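3.2 Cloth samples and table coverings

The household part of the study looked at how small cloths are left on a table between uses, and at how easily their outline can be read against the surface below them. Two factors were varied: the color of the cloth and the surface under it. Plain coverings were supplied by Zulline and patterned coverings by Lo Presti. All cloths were single-color and were bought from Skuletti in one order, so that differences in weave between batches would not enter the comparison.

Each cloth was washed before first use and stored flat. At the start of a trial it was placed on the covering by hand and left as it fell. No attempt was made to straighten the edges or to open the folds. A trial ended when the cloth had been folded and set aside at the back of the table. The full set consisted of 300 trials, of which 92 used a patterned covering.

3.3 Coding of the resting state

The resting state of each cloth was coded before folding began. The coder recorded whether the cloth lay flat, was partly raised, or was bunched, and marked every corner that could be located without touching the fabric. A corner lying under another layer was coded as hidden. A corner turned back on itself but still in view was coded as turned. Dorota Pietrzak coded the full set. A second coder repeated 30 trials, and disagreements were settled by going back to the recordings.

Raised folds needed a rule of their own. Where the fabric stood up from the table and curled over, the underside was often much darker than the rest, and early coding sheets sometimes treated this dark area as a gap between two cloths. The final rule was to follow the brighter rim of the fold along its length and to count everything joined to it as one piece. Soft creases that did not change the outline were ignored.

Shading within a single cloth was a larger source of error than the pattern of the covering. With the orange cloth (Figure 3), the lit portion is a saturated yellow-orange while the shaded portion turns to burnt orange and brown, and a thick fold curls over between the broader areas of fabric. The small corner at the upper right was coded as turned. The pattern of the covering, by contrast, had little effect on where the coders drew the border.

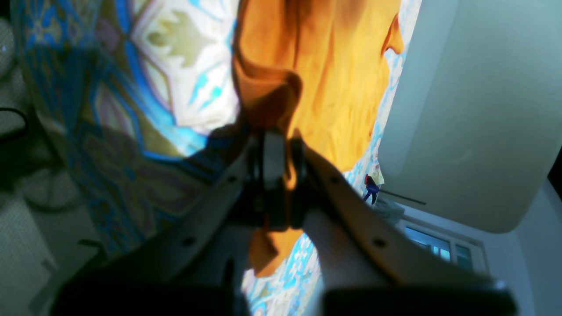
Figure 3. Orange cloth lying loosely on a patterned table covering, with a raised fold and a turned corner.

3.4 Folding procedure

Folding began from a corner coded as visible where one was available. If all corners were hidden or turned, the nearest raised fold was opened first and the corners were coded again. The second coding was stored separately and does not enter the counts given above. Cloths were pressed once by hand after the last fold. Between trials the covering was smoothed and clipped to the table edge with Bostex clips, which remained in place until the next cloth had been laid down.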